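Marras Community Mending Fund
Progress report, second period, to July
Sites: Clesholm, Hatden, Pleltstead

Summary

You asked for a shorter report this time. The last one ran long, mostly on account of the boiler, and the boiler is now the landlord's problem.

The grant paid for repair sessions at three sites. Two of them are running well. Pleltstead is running. Since the start of the grant we have logged 1,959 items in and sent most of them home again. The remainder are in bags, labeled, and their owners have been called.

Progress against targets

We promised 10 sessions per site. Clesholm held all 10, Hatden held all 10, and Pleltstead held 4, having spent the spring waiting for a key to be cut.

Denim is still the largest category by a wide margin, and the application's confident paragraph about curtains can be set aside. We had in fact bought curtain tape. We still have the curtain tape.

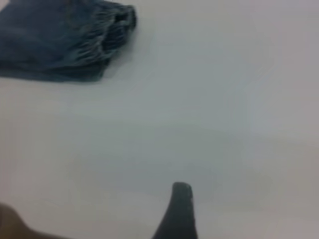

Hatden's session lead wrote back on the draft to say that the log undercounts denim, as anything that came in with a zipper fault went down under "zippers" until May. Fair point. We have moved 254 items to the right column and the chart in the annex now looks less flattering to zippers.

Repair times are longer than we budgeted. The application allowed twenty minutes for a hem, a figure apparently supplied by somebody who had never met a hem. We now book forty and finish before closing at 8 p.m., which has done wonders for relations with the choir that has the hall next.
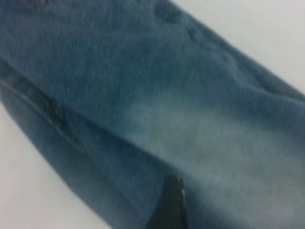
Denim leg with side seam.

Spending

Thread and needles came in under budget. Machine servicing did not, and we moved money from publicity to cover it. Attendance went up after we stopped advertising, a result we offer without comment.
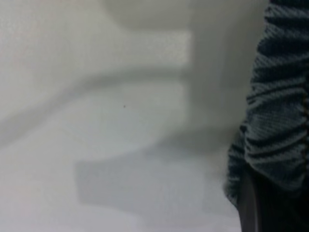
The rent line will also need a second look. Clesholm has raised its hourly rate, and the letter explaining this thanked us warmly for our loyalty. We can absorb the increase through the end of the grant, provided the second machine keeps its belt on.

Requests

1. Permission to carry the unspent publicity money into the next period.
2. Agreement to count Pleltstead's missed sessions against the fall schedule.
3. A decision on the curtain tape, which is technically your property.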